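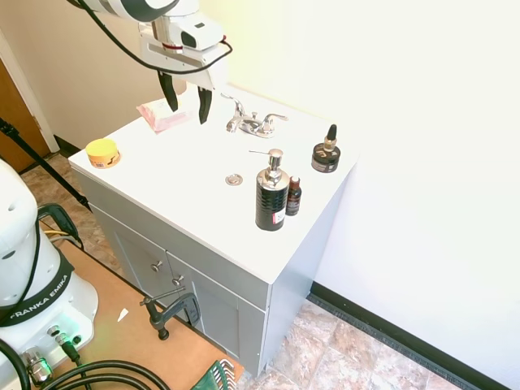

洗面台は片づくか 家事とロボットの写真帖

こんにちは、家事が苦手なくせに家事ロボットの話になると止まらなくなる人です。台所編、洗濯物編ときて、やっと洗面所編の番になりました。12月9日に更新、と予告していたので、朝からコーヒーを二杯飲んで書いています(日曜なのに掃除機はまだかけていません)。

パソコンの写真フォルダを見たら2747枚もあって、選ぶだけで一晩つぶれそうになりました。今回はぐっと絞って、洗面台だけ。機械はもう家の用事をやってくれるのか、という毎度おなじみの問いを、蛇口と小瓶のあいだで考えてみるページです。

先に私の今の答えを書いておくと、「条件をそろえた場所なら、かなりいいところまで。うちの朝七時の洗面所は、まだ無理」です。これ、台所編のときとほとんど同じ答えなんですよね。成長していないのは私か機械か。

・洗面台の上のこと
白い天板に、泡だかハンドソープだかを押して出す黒い容器、その横に琥珀色のガラスの小瓶。奥のほうにスポイト付きの黒い丸瓶、手前の左の角には黄色い丸い容器。形がみんな違うでしょう。私が見るたびに「うわ、いやな組み合わせ」と思うのはここです。背の高いもの、細いもの、ずんぐりしたもの。人間なら何も考えずに手の形を変えるのに、二本指でこれを全部つかみ分けるとなると、どこをどう挟むか毎回決めないといけない。

・指が二本ということ
黒い指を少し開いて、天板の奥、蛇口のそばで下を向いている。この「少し開いて」が私はとても好きなんです。開きすぎれば隣の物に当たりそうだし、狭すぎれば入らないし。自分でも菜箸を片手に、洗面台の物をひとつずつ動かしてみたことがあります。10分でいやになりました。スポイトの瓶なんて、つまむ場所を間違えるとくるんと回るんですよ!

・ピンクの包み
左の奥に置いてあるピンクのやつ。柔らかい包みものは、瓶よりずっと手ごわいと私は思っています。瓶はつかめばだいたい瓶のままだけれど、包みは押せばへこむし、中身が減ると形まで変わってしまう。うちの包みも、買った日はきりっと立っていたのに、十一月の終わりにはへろへろで、洗面台の端から勝手に滑り落ちるようになっていました。あれを毎日同じものとして見分けてくれる機械がいたら、私は尊敬します。

この「へろへろ問題」を友だちのソヤニャ・ロブレスに話したら、「うちは子どもが蓋のシールをはがすから、同じ商品でも毎週別の顔をしてるよ」と返ってきました。なるほどなあ。片づけの難しさって、物の数よりも、住んでいる人の癖のほうから来るのかもしれません。

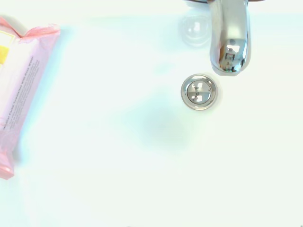 ・真っ白でぴかぴか、という難題
洗面ボウルって、掃除する側から見ると憎らしい場所です。白くてつるつるで、どこまでが汚れでどこからが影なのか、明るいと本当にわからない。私はコンタクトを外した夜、髪の毛だと思ってつまもうとしたものが自分の指の影だった、という失敗を何度もやっています。カメラの目でも、明るい白の中でうっすら青っぽく見えるところを影と読むか汚れと読むか、なかなかの宿題だと思うんです。

・蛇口と排水口の栓
蛇口の先も丸い栓も、クロムの光りもの。まわりがゆがんで映り込むので、見ていると面白くていつまでも飽きません。飽きないけれど、機械に「ここを拭いてね」と頼むなら、映り込んだ景色と本物の形をちゃんと区別してもらわないと困るわけで。しかも栓って、縁のところに水あかがたまるんですよね。あの細い溝を、力を入れすぎずにぐるっとなぞる。私なら古い歯ブラシでやります。ロボットにも歯ブラシを持たせたい。

・文字のある包み
左にあるのは顔を拭くシートで、「Micellar Facial Towelettes with Rose Water」と読めそう。文字が横倒しなので、つい首を曲げて読みました。ローズウォーター入り、いいですね。こういう名前が読めれば、「顔用だから洗面台」「床用だから棚の下」と置き場所まで決められるはずで、私はここにいちばん期待しています。何しろ家族がそれをやってくれないので! うちでは床用のシートで顔を拭きかけた人がいます(私です)。

・勝手な採点表
写真を眺めながら、洗面所の用事に点をつけてみました。100点なら人に任せるのと同じ、という私だけのものさしです。

立っている瓶をひとつ取って、決まった場所に置く……80点。物の位置がだいたい決まっているなら、もう頼んでもいい気分。
形の変わる包みを取って、向きをそろえる……60点。つぶさずに、がつくと少し下がります。
ボウルをぐるりと拭く……50点。広いところはいけそう、蛇口の根元が心配。
栓の縁の水あか……20点。歯ブラシ待ち。
人が歯をみがいている横で全部やる……0点。これは人間同士でも喧嘩になります。

点数の根拠はと聞かれると弱いのですが、掲示板にこの表の下書きを載せたら返事がたくさん来て、リゴベルト・ガリンドさんからは「瓶の80点は甘い。ポンプの頭を引っかけて倒すのを忘れている」と怒られました。たしかに。ポンプの注ぎ口って横に出っぱっていて、袖が引っかかるんですよね。75点に下げようか迷って、面倒なのでそのままにしています。

・お店の洗面台なら?
家より先に、お店やホテルのほうが向いているんじゃないかと前から思っています。置くものが決まっていて、向きも決まっていて、誰かのへろへろの包みが紛れ込まない。前に泊まった宿、フルネーノは部屋数が60を超えるところで、どの部屋の洗面台もコップの位置まで同じだと受付の人が教えてくれました。ああいう場所なら、同じ動きの繰り返しがちゃんと役に立ちそうです。ただ、お客さんが帰ったあとの洗面台は、やっぱり誰かの家の洗面台になっているんだろうなあ。化粧水は出しっぱなし、タオルは床の上。

・読んでくれた人へのお願い
みなさんの家の「これは機械に任せたい」と「これだけは触らないで」を、ひとつずつ教えてください。私の任せたいものは栓の縁、触らないでほしいのは残り少ない美容液の瓶です。あれは逆さに立てる角度に秘密があるので。

次は玄関編、靴をそろえる話をやるつもりです。長靴の写真ばかり集まっているので、サンダルの写真がある人はぜひ送ってください。では、掃除機をかけてきます。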